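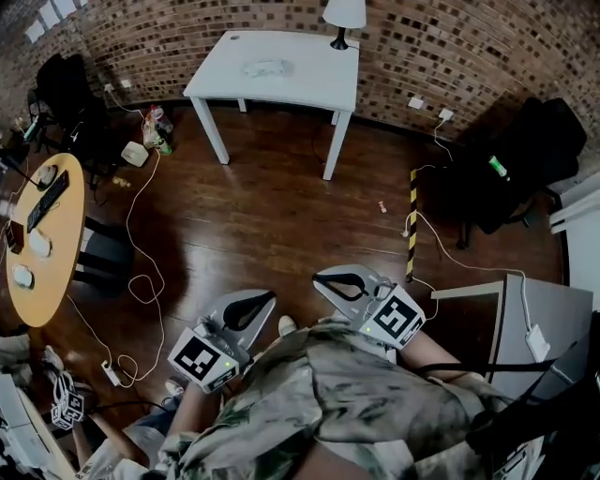 Why get off at Plullden at all when the same train goes straight on to Vitisden, one reply to my last thread wanted to know. You can see the whole town from the window in a minute.

5 min read

Fair question. I rode past it for years myself. I've now stayed there twice, once in December and once this summer, and I'd go back before I'd go back to Vitisden. Thread.

Start with the name. People in Vitisden say Plullden means "ferry hill." People in Plullden say it means nothing of the kind, and that the hill was named after the town. The sign at the station gives both versions in the same size lettering.

The town grew up at a river crossing. The river is the Distirik, slow and brown in summer, faster and still brown in winter. Before the bridge there was a rope ferry, and before that people waded across at the shallow place behind the church.

The church museum says the first written mention of the crossing is a toll list from 900 years ago. Salt, hides, wool, and a line for people on foot, who paid in eggs if they had no coin. There's a copy of it on the wall with a plain translation beside it.

The salt is the part most visitors miss. It came down from the hills by mule and was weighed in Plullden before it went on to the coast. The weigh house is still standing on the lower square. It's a bike shop now, but they leave the back door open and the old beam is up there on its hooks.

You can walk the salt road out of town. It starts behind the weigh house, goes up through the walnut trees, and comes out on the ridge. It's paved with the old stones for the first part and is just a farm track after that.

There are 288 steps on the steep stretch. I know because the number is carved on the bottom one and again on the top one. The carving at the top is much newer.

If your knees don't like steps, take the road around by the cemetery. It's longer and it's an easy grade. You come out at the same chapel.

The chapel is kept locked. The key is at Desjardins, the bakery on the upper square, and you sign a notebook for it. They'll want it back before they close at noon. I was late with it in December and had to wait outside until the owner's son came down with his lunch in his hand.

Inside the chapel there's one painted wall. It shows the ferry with a saint standing in it and a mule that refuses to get on. The paint has gone from the lower part, where people used to touch it for luck before crossing.

Back down to Desjardins for food. The thing to get is the flat bread with chestnut flour and coarse salt. They make a sweet one too, with raisins, but it's gone early. No seats. People eat on the church steps.

For a proper dinner there are two places on the lower square and one by the bridge. I like the one by the bridge. Bean soup, river trout, a plate of hard cheese. The menu is short and is changed in chalk. In winter they only open on weekends, so check.

Now the thing Plullden is known for locally, which is the Crossing. Once a year they stretch a rope over the river at the old ferry landing and pull a raft across by hand. Each of the 10 streets in the old town has a crew.

Only nine of them took part this summer. The street along the mill race sat it out over an argument about the starting order. I heard three accounts of that argument and they didn't match, so I'll leave it there.

The rules are simple. One raft, one rope, each crew takes a turn, fastest over and back wins. The prize is a block of salt, which goes in the window of whichever house the street picks. You can still find last year's on Tanner Street, getting smaller in the damp.

Best spot to watch is the wall below the church, on the town side. The far bank is closer to the landing, but you get the sun in your eyes all afternoon, and the bridge is shut to walkers while the racing is on. So if you go over, you're over.

It isn't put on for visitors. There's no stand and no ticket. The announcements are in dialect and come through one speaker. Stand near an older person and they'll usually tell you who's winning and which family that crew has fallen out with.

Winter is a different visit. In December the river fog sits in the lower town until midday, and you walk up the salt road and come out above it. From the chapel you see the ridge across the valley and the top of the church tower. Bring a warm hat - the wind up there is steady.

Where to stay: rooms over the restaurant by the bridge, or the old customs house near the station. The customs house is quieter and the stairs are worse. Both take cash more happily than cards.

Getting there: the slow train from Vitisden stops at Plullden, the fast one doesn't. The boards in Vitisden don't make that very clear, so ask before you get on. From the station it's a flat walk along the river to the lower square.

How long do you need? A day for the town and the salt road. Two if you want the river path down to the old mill as well. I'd take the two, and do the mill in the morning while the herons are about.

Correction, 8/6/25: I wrote earlier that the museum is free. It used to be. There's a small charge now and it goes toward the roof. Hours are the same, mornings plus a short spell after lunch, closed during the Crossing.

To the person asking about dogs: fine on the salt road, fine on the river path, on a leash near the sheep. Not in the chapel. I haven't asked about the customs house, so call them first.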